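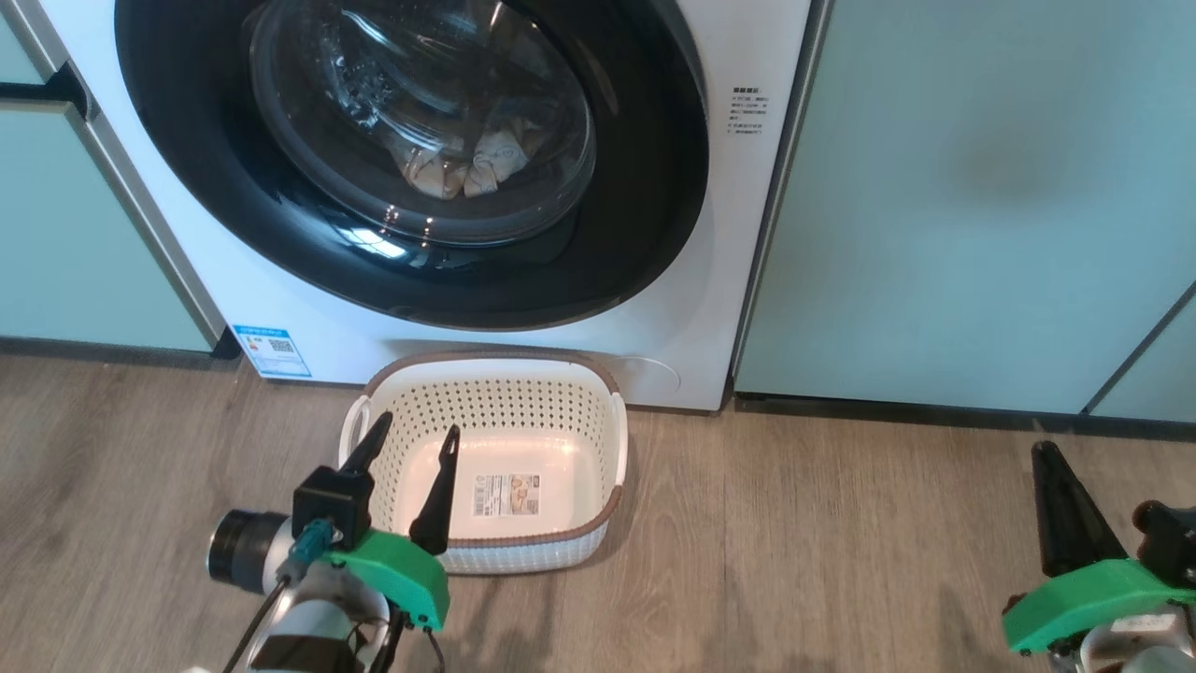
4.2 Do cabinet latches keep toddlers out?

The claim we set out to check is a modest one: that a household fitted with cupboard latches has fewer toddler "entries" per week than one without. Most parenting guides treat this as settled. We are less sure. The guides lean on two older surveys, and both asked parents to remember, weeks later, how often a child had opened something. Anyone who has lived with an eighteen-month-old will know how much that kind of memory is worth.

Our diary sample covers 371 homes, each followed for 30 days. Parents wrote down every time a child under three opened a cupboard, drawer or appliance door without help. Homes used one of two latch types, the Trestik magnetic catch or the Kravets strap, or no latch at all. The groups were not assigned at random. Families who buy latches tend to be families whose child is already into everything, and no amount of adjusting afterward fully removes that problem.

As Figure 1 shows, entries per week fell in both latch groups during the first days after fitting. The drop is real but short. By the end of the diary period the strap group had drifted back most of the way toward the homes with no latches, and the magnetic group had drifted part of the way.

Figure 1. Child entries per week by latch type, diary sample. Homes that dropped out before day 30 are left out.

Bramwell (personal communication) reads the drift as learning by the child: the toddler works out the strap. We doubt that this is the main story. In the free-text notes, the most common remark by far was that an adult had left the latch undone while cooking or putting dishes away. A child who walks up to an open strap has not learned much of anything. The two accounts could be told apart by recording the state of the latch at each entry, and our diary form did not ask for it - a plain mistake on our part.

We would also caution against reading "entries" as "danger". Parents in the Dododport subsample, who filled in a longer form, described most entries as dull ones: pan lids, plastic cups, dish towels. Only 4 homes in that group reported a child reaching a cleaning product, and 2 of those had a latch on the door in question. Numbers this small cannot support a claim in either direction, although the Roken pamphlet given out at well-child visits makes one anyway.

What the diaries do suggest is that moving the bleach to a high shelf and leaving one low cupboard free for play deserves a proper test against latches. We have not run that test. Section 4.3 takes up the question of drawers, where the records are thinner still and several parents used the word "drawer" for anything that slides.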